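The white table is still in the back room, and it still has the dark stains down one side. I tried dish soap in November and got nowhere. Eamon says to sand it — I would like to keep the wood grain, faint as it is.

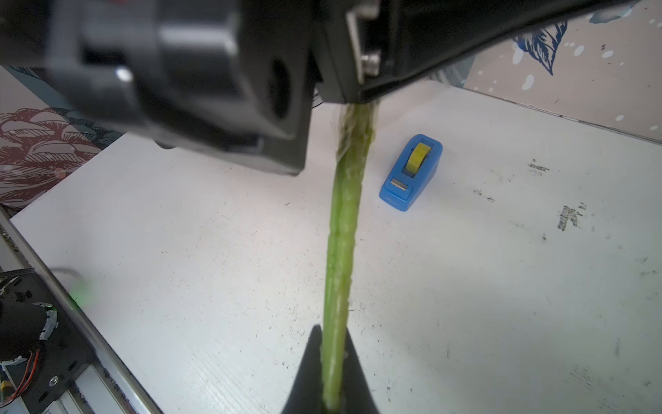
Posted by Senan Cullinane | 3 comments

The blue tape dispenser lives there now, with yellow tape in it. I wrap for the mail at that table, so it stays put. The green stalk goes in soup tonight, with two potatoes and whatever stock is left in the freezer.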